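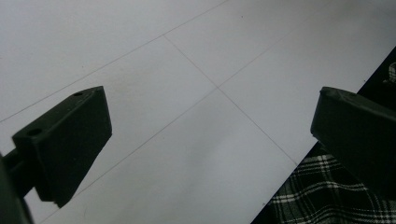
December, from 09:30 – Brush and basket, white table

Continued from the page before, where the small round boxes were finished. The lines on the table top are still good to read, so I did not draw them again. One place near the edge became grey from wiping, I leave it for now.

Aim for the morning: decide how the hairbrush should go into the small basket, and if this basket can stay in the bathroom set at all. The basket is the Stinelitz one, white plastic, with the lattice wall. On the Flultulon order list it is number 814, please use this number if we must order again, the name alone gives you the square model.

Weight of basket and brush together was 240 g on the kitchen scale. The brush is clearly the heavier part. I forgot to write down the basket alone. To do.

First tries, handle down. The handle is narrow and goes in without touching the wall, but then the broad part stays above the rim and the whole thing leans. When the brush leans to the far side the basket moves a little on the table. It fell two times. Both times it fell slowly and the brush came out by itself, nothing broken.

Second tries, broad part down. You must take the brush by the head and turn it more flat than is natural, and the bristles catch in the lattice if they come too near. I got it in almost every time after some practice. It stands better like this, but it does not look like a thing somebody would do at home. At home I put my brush with the handle down and I think most people do the same.

Where to hold the brush: holding at the head, across the side with the bristles, is more secure than I expected. The wood is polished and slips if it is held only at the handle, and then the head turns downwards. After wiping the handle with Eltel it was more slippery than before, so please only a dry cloth for the wooden things.

Position of the basket: towards the far side of the table is comfortable for the arm. Close to the front I must lift the elbow very high, and after half an hour my shoulder was complaining. 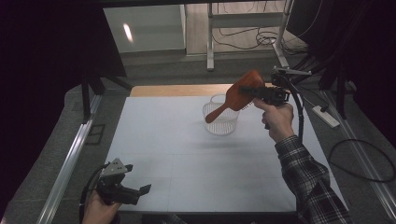 Remark from the next bench, at the tea break: the basket is too light for the brush in any direction, and one should put a flat stone or a folded cloth inside before losing more time. Also that in the Mutiso room there is a heavier beaker which has been standing unused since the summer.

I tried the folded cloth directly after. It is better, the basket stays on its place, but the cloth comes up together with the bristles when the brush is taken out again. A stone I did not have. Will look for the beaker in the afternoon, if the room is open.

For now I write in the set list: brush yes, basket 814 with question mark. The comb is not tried yet, it is probably so thin that it goes through the holes of the lattice.

Open:
weigh the basket alone
beaker from Mutiso, measure the opening
wipe the grey place, carefully, without taking away the lines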